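Paper Underfoot, Tape on Top: Laying Out a Work Table

A covered table lasts longer than a bare one, and a divided table is easier to keep in order. The Maldonado workshop resurfaces its long benches every August with brown paper and blue tape. Material cost is low and the job takes two people.

Covering

Niveck kraft paper comes on a 50-yard roll. Let the cut length lie flat overnight, curl side down. Pull it tight from the far end and fasten the edges under the tabletop. Faint creases will remain after smoothing and do no harm. Scuffs build up first where parts are dragged, and a sheet can be turned once before it is thrown out.

Dividing

Run the long lines first, then the cross lines. Press the tape down from the center outward, using light tension; stretched tape creeps and lifts at the ends. Over a long sheet a line can drift up to 2 inches without being noticed from the near end. For sorting, the drift is harmless. For measured placement, snap a chalk line and follow it.

Large cells suit most work. Small ones fill up and get ignored.
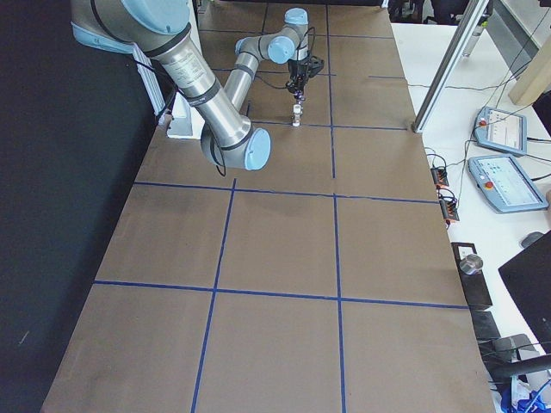
Replacing the tape

Lavik low-tack tape lifts without tearing the paper if pulled back slowly at a flat angle. Replace a crossing as a unit, both strips together, with 4 inches of overlap.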